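**Ticket: bell controller at Clatmont drops the noon Angelus**
Status: open, waiting on part

Picking this up again after the October storm. Short version for anyone new: the electronic striker on the big bell at our Clatmont church works fine for Mass and funerals, but the noon Angelus either doesn't ring or rings 7 minutes late. The controller is the older Clema unit in the sacristy closet, the one with the tiny screen I have to squint at.

**What I tried first**

Power cycled it, obviously. Waited two minutes, turned it back on, and the clock came up wrong. Set the clock by my phone and the next noon was perfect, so I went home very pleased with myself. By the following week it was late again.

Then I went through the whole schedule menu. There are 17 stored programs in there (why??) and most are left over from before the parish merger. Two of them were both set for noon, one for the Angelus and one called PROCESSION that I've never heard ring in my life. I deleted PROCESSION and the Angelus stopped skipping. It still drifts, though.

**What Semeniuk told me over the phone**

They service the tower motors for us and were really nice about it. Their guess is the backup battery on the clock board. When the closet light breaker gets flipped off after evening Mass, the controller loses power too, and a weak battery lets the clock slide overnight. That fits! I put tape over the breaker and the drift went way down – still a little, but neighbors have stopped calling the office.

**Where it stands**

Battery holder is corroded, so I'm not just popping in a new one. Pludell has the replacement board and I've asked them to hold it for us.
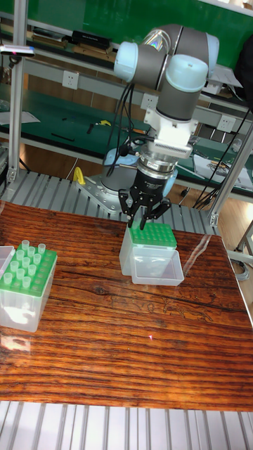
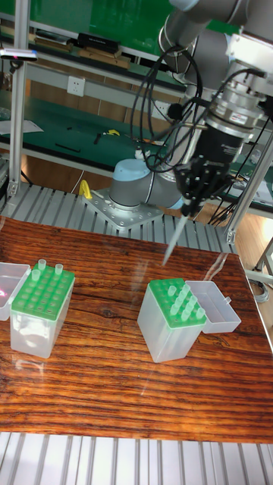
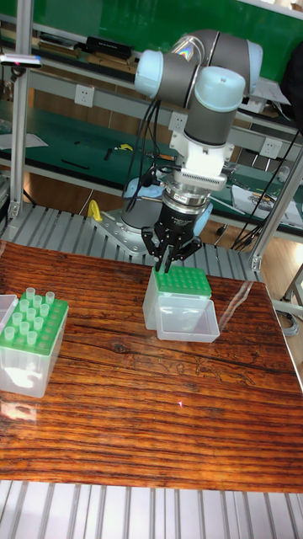
Next step is the board swap. I'd like to do it right after a noon ring so we have the longest gap before anything else is scheduled. I've written all the strike times on an index card taped inside the closet door, and please leave it there, I am not typing those in from memory.

One more thing I noticed while I was up the ladder: the cable to the small bell has been rubbing on the louver bracket. Not bare yet, but the jacket is scuffed. I've asked Semeniuk to look at it when they come for the motors and I'll open a separate ticket for that one.

Until the swap, if noon goes by quiet, hold the green button for two seconds and it'll ring by hand. Please add a line here with the time if you do – it helps me see how far the clock has wandered.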